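Subject: Re: [table-finish] Hardwax oil or lacquer for a light table that gets daily use?
Date: October 2021

Hello all,

thank you for the replies to my first question in March, and sorry that I was silent so long. I promised to report when I have some experience, and now I have some. I answer below to the last message because it contains most of the points.

> I would not put oil on a light table if you plan to work on it every
> day. It looks beautiful for the first season and then you have gray
> spots where the arms rest. Lacquer is less pleasant to touch but you
> can forget it for years. If you insist on oil, please make a test
> board first and abuse it. Coffee, tea, red wine, a wet glass
> overnight. Then decide. Also, which grit do you stop at? Many people
> sand too fine and then the oil does not go in.

I did make the test board, and I want to thank you for this advice, it saved me from a mistake. It is an offcut of the same wood as the big table top, 50 cm long, and I divided it with masking tape in 6 fields. I sanded three fields to 120 and three to 240. Then on each half I put one field with the Dotis hardwax oil (clear), one with the same oil in the version with white pigment, and one with a water based lacquer from Medano, satin.

First about the grit. You were right. At 240 the clear oil stayed on the surface and I had to wipe away nearly everything, and after drying the field felt a little sticky for several days. At 120 it took the oil well, but the surface was rougher than I like under the hand. For the real table I stopped at 150, which I did not test, but it seemed a reasonable place between the two. I am satisfied with it. With the lacquer I could see no difference between 120 and 240, except that the grain lifted more at 120 and I had to sand more between the coats.

The color surprised me more. Clear oil makes light wood yellow. I knew this from reading, but on my board it was a stronger yellow than I expected, close to honey. The version with white pigment kept the wood nearly as it is when it is raw. My household voted for this one without any discussion. The lacquer was also good in color, but it had a slight cold look that I can't explain well in English. Maybe "bluish" is too strong a word.

Then the abuse. I did the following, always on all fields at the same time:

Black coffee, one spoon, left for an hour. No mark on the lacquer. On both oils a faint ring that went away with a damp cloth and a bit of soap.

Red wine, left overnight. No mark on the lacquer. On the clear oil a pale pink shadow, on the white oil a clearly visible one. After two weeks near the window it was weaker but it was still there.

Wet glass overnight. Here the lacquer was the loser. It got a white ring, and this ring needed three days to disappear. The oil fields showed the place a little darker in the morning and nothing in the evening.

Sunflower oil. Nothing on any field, as far as I can judge.

Scratching with a key. Everything scratches, of course. The difference is in the repair. On the oil fields I rubbed with a gray pad and a few drops of oil and the scratch was gone in five minutes. On the lacquer I tried to do a local repair and made it worse. The spot is now more shiny than its neighborhood and I see it from across the room.

This last point decided it for me. I am not a careful person with tables, and I prefer a surface that I can repair in parts. So I chose the white pigmented oil at 150 grit, two thin coats, with one day between them. The second coat needed much less material than the first. From the can I used less than half, and I believe a beginner will always buy too much.
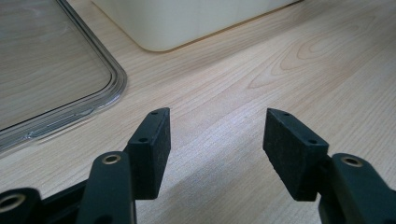
The light wooden table top with a black two-finger gripper.

Some notes about the work itself, for people who will do it the first time.

Stir the can for a long time. The white pigment sits on the bottom like wet chalk. I stirred for two minutes, I thought it was enough, and my first strip on the underside was almost without pigment. I was glad that I started with the underside. After this I stirred again each time I took oil from the can.

Do the underside also. Somebody on this list wrote years ago that a table top with oil on only one face can bend, and I found the message again in the archive (it is number 1133 in the thread index, if you want to read the long version with the drawings). I gave the underside one coat only.

Put less oil than you think. I used a white pad from Halvorsen for spreading and old cotton bed sheets for wiping. When I wiped, the cloth should slide easily and take nearly no more oil at the end. In one corner I was impatient and this corner dried with a small shiny area. I corrected it later with the pad.

The rags. I know it was written here many times, but please write it to every beginner again: lay them flat outside to dry, or put them in a metal bucket with water. Do not make a ball and throw it in the trash. They can start to burn without any flame near them.

Waiting time. The can says that the table can be used carefully after one day. I waited longer than this before I put anything heavy on it, and for the first weeks I wiped it only with a dry cloth. I can't say if it was necessary.

About the costs, because this was asked too. The small can of the white oil was 39 euros in my shop, the lacquer was cheaper, but for the lacquer I would need a better brush or a small roller set, so in the end the difference is not large. I did not count the sandpaper. I used a lot of sandpaper.

How does it look after half a year? Near the front edge, where the arms rest, the surface is a little smoother and a little darker than in the middle. I would not call it gray. You wrote that the spots come after the first season, so perhaps I am only too early and will have to admit next year that you were right. In the middle the table looks the same as in the first week. There was one tea accident which I found too late, and the mark needed the gray pad and a new drop of oil. I can find this place only because I know where it is.

For cleaning I use the soap from Distonard, a small spoon in a liter of warm water. It is a soap for oiled floors. My question is if it is too strong for a table when I use it every week. The bottle says nothing about furniture. With normal dish soap I have the feeling that the surface becomes dry, but it can be imagination. Does anybody have experience over several years with one or the other?

I have also a second question. Next I want to do a bench in the same wood, and it will stand beside a radiator. Should I expect that the heat dries the oil faster, so that I must renew it more often than the table? Or is the movement of the wood the bigger problem there? The bench is made of three boards with a gap between them, so it has some space to move, but the ends are screwed to the legs with round holes and not with slots. I can still change this before the finish goes on, and I would prefer to hear it now.

If somebody wants to see the test board, I can take pictures of the six fields in daylight and send them to the list. The wine shadow on the white oil is still visible and it is maybe useful for others who must choose.

Thank you again for the patience with my many questions in spring.

Best regards from a slow finisher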